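Notebook entry, January, begun 9:20 a.m.
Pharmacy practice laboratory, Middale

Subject: stability of compounded sedative stock held past its labeled date, third reading.

The state corrections office forwarded a second set of questions concerning the compounded stock held at Jirkitz. The original manufacturer declined further sales for use in executions, and the department now relies on material prepared by a compounding pharmacy. This laboratory takes no position on the sentence or on the method. The request before us is limited to whether the stock still meets its stated strength, and whether a written statement to that effect could be defended in court.

Received: one sealed carton, chain-of-custody form attached, seal intact on arrival. The form lists the preparation date by month only. A request for the full date was sent to the Pelkonen office and has not been answered. Until it is, no age should be entered in the summary table. The column is to be left blank and initialed.

Samples were held at 68 degrees Fahrenheit from receipt to opening. The log on the cabinet shows no excursion. One vial showed a faint haze against the black card and was set aside before dilution. It has been given its own line in the sample register and should not be pooled with the others under any circumstances.

Dilution was carried out to 300 mL in the usual diluent. The first injection on the column gave a split peak, as it did in the previous reading. The guard column was replaced and the run repeated, after which the peak was single and the baseline acceptable. Both traces are kept. Colleagues are reminded that the discarded run must remain in the file with a note, as opposing counsel in the Judard matter asked for exactly such a trace and it took two weeks to locate.

Results are provisional. The clear vials read within the stated range. The hazy vial read low, and the repeat agreed with it. A filter was weighed before and after, and the difference was too small to report with confidence. No conclusion on the cause is offered here. Possible explanations include a change in acidity on storage or a fault in the stopper — neither has been tested.

On the wording of the reply: the draft sent over by the department describes the stock as "safe and effective." That phrase is to be struck. Strength and clarity were measured. Effect in a person was not, and no part of this work bears on whether an inmate would feel pain. The reply should state the method, the readings, and the number of repeats, and stop there. 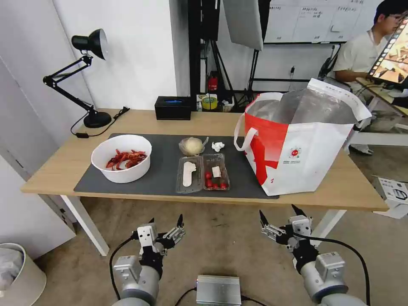
Table with dark gray mat, white bowl, clear trays and cherry tomatoes.

Outstanding items:

Standard solution is down to 20 mL. Reorder under the Judard account, up to 500 mL if the supplier will ship it in one bottle.

Acidity check on the hazy vial, using the small probe. Calibrate first and record both buffers.

Second reader to sign the traces before they are scanned.

Ask Pelkonen again for the preparation date, in writing, with a copy to the file.

Cabinet locked and key returned at 4:45 p.m. Hazy vial is on the upper shelf, left side, in the amber bag.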